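Fruit plate for the new year table – what goes on the bottom?
Forum: Table & Pantry > Holidays > Lunar New Year

mandarin_mess
8 Feb 2021
Okay, I am way too excited about this. I get to do the fruit plate for the family table this year and I've got a whole pile of produce to work with. Tangerines in every size, an orange, a big yellow citrus, a plum, an apple, a tomato, and water chestnuts still in their skins (I love those things so much). There's a small potato in the pile too, destined for soup.

The plate is my big white oval one with the raised rim. My question is mostly about order. Do you build from the outside in, or plunk the big one in the middle and fill around it? Every year mine looks great for five minutes and then one tangerine rolls and takes the rest with it.

I'm using the pink deer tablecloth, and that's final, my mother already tried to talk me out of it.

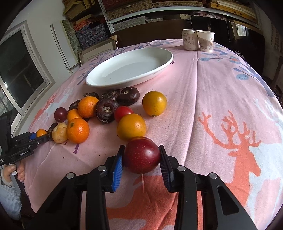
Reply 1

potluck_weker
Big yellow one first, slightly off center, then lean the orange and the apple against it. Those are your walls. Tangerines go in the gaps with the stem side up, and the little ones go last. I've done it like this since I lived over by the Weker market and it holds up well, even with kids grabbing at it.

Love the deer cloth, by the way! Keep it!

Reply 2

Yi-chun Cheng
I'd go the other way. Start at the rim and work in. A raised rim is there to hold things, so use it: a ring of tangerines snug against the edge, then the orange and apple inside, then your big citrus sitting on top of everything like a hat. If you put the heavy one down first you end up with a wobbly skirt of small fruit and no height at all.

Also, please wash the water chestnuts really well before they go anywhere near the plate. Mud hides in the rings. I use an old toothbrush and two changes of water.

Reply 3

potluck_weker
A big citrus on top of tangerines? That's how you get bruised tangerines by dinner. I'm sticking with mine.

Reply 4

Yi-chun Cheng
They get eaten by dinner at my place, so the bruises never have time to show!

Reply 5

soupbowl21
Can I ask about the tomatoes? We always treat them as a fruit for snacking, and my kids would be crushed if the cherry ones weren't on there. But my sister-in-law says tomatoes on a fruit plate look like a salad that got lost. I think the red is gorgeous next to orange. Little yellow ones too, if you can get them.

Reply 6

mandarin_mess
Team tomato! I have cherry tomatoes, red and yellow-orange, and I want them tucked in wherever there's a hole. The bigger tomato I'm less sure about. It's so close to the orange in size that it might look nice as a pair?

I'm leaning toward Yi-chun's ring, sorry potluck. The plate is wide and I think a ring will fill it faster. Orange fruit at the front, dark red over on the right side for a bit of contrast, and then the water chestnuts wherever they'll stay put.

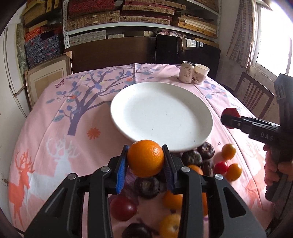
Plate still bare, deciding who goes where

Reply 7

celano_kitchen
Ooh, white plate on pink, that's going to look so cheerful. I'd wipe the plate down with a dry cloth right before you start – every speck shows on white once the fruit is on it.

One vote against water chestnuts on the plate, though. I adore them, but they're dark and low and people miss them. Give them their own small bowl with a peeler next to it. Mine come from a grocer on the Bilgin side of town and I peel as I go, standing up, which is probably bad manners.

Reply 8

Yi-chun Cheng
Strong disagree on the separate bowl! The brown is what makes the orange look so orange. Put them between the tangerines, pointy tips up. They wedge in there nicely and stop the rolling, too.

Reply 9

potluck_weker
Now that part I agree with. Water chestnuts as doorstops. I used to use folded napkins under the tangerines and this is much better looking.

Reply 10

soupbowl21
I'm going to need a second plate, I can tell. I bought way too many tangerines back in November when I was practicing (yes, I practiced) and I've learned nothing. Does the apple need anything on it to stay shiny? My aunt rubs hers with a drop of oil and I've always thought it felt greasy.

Reply 11

mandarin_mess
No oil for me, I just buff it with a soft dish towel and it comes up great. Same for the plum, very gently.

Okay, decision made: ring of tangerines, water chestnuts in between, big citrus in the middle (in the middle, potluck, you get that much), cherry tomatoes in the holes. Potato goes to the soup. I'll let you all know if anything rolls onto the floor.

Reply 12

celano_kitchen
Save me a plum!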